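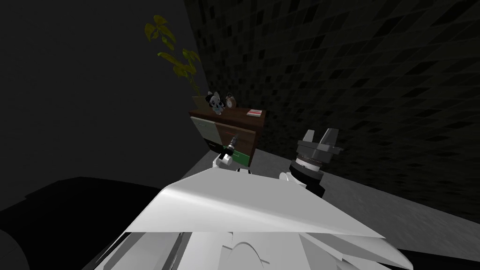

I've had the Zelley self-watering planter for a full season now, so I figured it was time to write this up properly. A few of you asked after my March post and I kept saying "soon" – sorry!

Quick background. I kill houseplants. I water them like crazy for two weeks, forget they exist, then panic and drown them. My neighbor Colette Deschamps finally got tired of hearing about it and told me to get a planter with a reservoir. She has the Vulutley one and loves it, but it was out of stock everywhere, so I went with the Zelley in the medium size.

Setup took me 5 minutes, and most of that was looking for scissors to open the bag of wicks. You thread the wicks up through the inner pot, soak your soil, drop the pot in and fill the bottom through a little spout on the side. The instructions tell you to top water for the first couple of weeks so the roots can find their way down. Please do this. I skipped it with my first peace lily and it sulked for a month.

The good stuff: it works! I went to Farcombe to see family, was gone way longer than planned, and came home to a plant that looked exactly the way I left it. The reservoir is generous, and I really like that the spout is wide enough for a regular watering can (my old one needed a funnel, which I lost constantly).

Now the gripes. The float that shows the water level sticks. Mine got stuck on full and I believed it for far too long, so now I give the whole thing a tap before I trust it. The saucer is also a hair too small, and if you overfill, the water goes right over the lip and onto your furniture. I put a cork mat under mine after the first spill – no ring so far, knock on wood.

Fungus gnats were a problem early on, too. Callum Wragg, who commented on my last post, suggested a layer of coarse sand on top of the soil, and that cleared them right up. Thanks, Callum!

Would I buy it again? Yes, but I'd get the large. The medium is fine for a peace lily or a pothos and gets tippy with anything tall. I have my eye on the Kovalchuk floor planter next, if it ever goes on sale.

Posted 2021-05-04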